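Drimance cassette reissue, which transfer do you have?

kettlehum
Hello to all. In November I bought the reissue of the Drimance tape and I compare it with my old copy from the first edition. The third piece, the long one for prepared piano and two radios, is 20 seconds shorter. Is this the same for everybody, or did I receive a bad one?

Posted 14:10

Ariel Soriano
Same here. My copy has number 80 in the booklet and the ending fades early. I wrote to Werkar, the label, and they answered that they used a different master, the one which Iwasaki kept at home. So it is a decision and no fault of your tape.

Posted 14:52

lowpass_7
I don't agree that it is another master. The hum on the left side is identical in both. I think they used the same reel and somebody cut the end because the radio signal becomes very loud there. The catalogue number is even the same, 3819, only with an R behind it.

Posted 15:30

Ariel Soriano
The hum can come from the mixing desk, then it would be on every reel from that studio. You can hear it also on the Gumo record, and that was made in the same room. I have listened to both with headphones, one after the other — the piano attack is softer on the reissue. A simple cut doesn't do this.
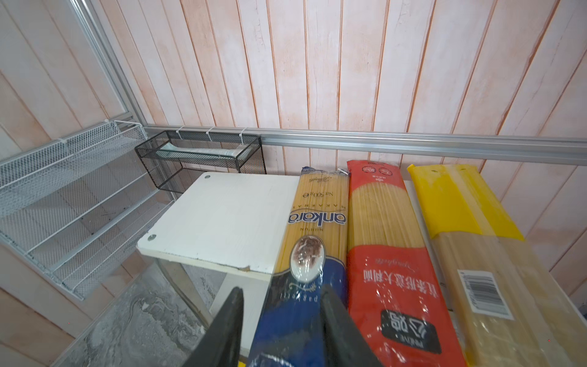 The booklet also says "home reel, side two" in very small letters under the credits. I overlooked it the first time. If lowpass_7 has the booklet, please look at page 7.

Posted 16:05

lowpass_7
I have only the download, without booklet. All right, perhaps a home reel. But softer attack can also be noise reduction, they use too much of it on everything.

Posted 16:21

kettlehum
Thank you both. I found the line on page 7. I still prefer the old ending, so I will keep both tapes. Does somebody know if the Gumo record will come again too?

Posted 18:40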